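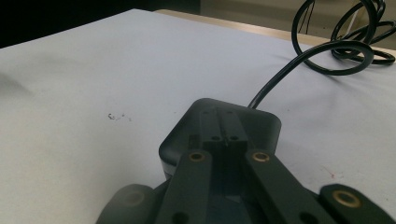 Weerakoon wrote back after the first draft of this talk and said the price slide should come first, because people in the room would be waiting for it and would not listen to anything else until they had it. Fair enough. Price first.

Print this page | E-mail this page

Speaker notes: the Stokon hand-held gripper kit, as reviewed for the Tistar workshop

SLIDE 1. Price
The kit is 2227 dollars as ordered, before shipping. That covers the gripper, the camera mount, a cable and a year of the Clondov recording software. The software renews separately. Ask who has budgeted for renewals. Wait for hands.

SLIDE 2. What we wanted it for
Recording short tabletop tasks by hand, so the arm can be trained on them later. We had been steering the arm remotely and it was slow. People got tired and the recordings got worse after lunch.

SLIDE 3. In the hand
Point to the finger links and the brass bushings where they meet. Look at the bushings first if you borrow a unit. On ours the links moved freely out of the box and there was very little side play. The screws were another matter. We retightened 2 of them in the first week and put thread locker on both.
Pass the spare link around here. Get it back before slide 5.

SLIDE 4. The cable
Say this slowly. The cable is the part I would change. It is long enough for a table but it has to be put somewhere, and a loose coil near the work gets into the recordings. We now hang the slack behind the operator. Stokon sells a shorter one. I have not tried it.

SLIDE 5. Recording
We made roughly 2000 recordings between March and July. Of those, 146 had to be thrown out. Most of the bad ones were tracking loss when the operator turned too fast. Plain white table paper did not help the tracking. A few printed sheets taped down at the corners did.
If asked: no, I did not sort the bad ones by operator.

SLIDE 6. Software
Clondov does the job. Export is slow. The progress bar stops near the end and then finishes, so tell new people to leave it alone. The manual is for an older version and the menus do not match. Skip the screenshots if we are past 2:30.

SLIDE 7. Support
Two e-mails to Stokon, both answered, one of them with the wrong part number. The replacement link arrived and fit.

SLIDE 8. Would we buy it again
Yes, one more unit, with the short cable. I would not buy the carrying case. The foam is cut for a different handle.

Leave the price slide up during questions. Loan sign-up sheet is by the door.

Last updated: August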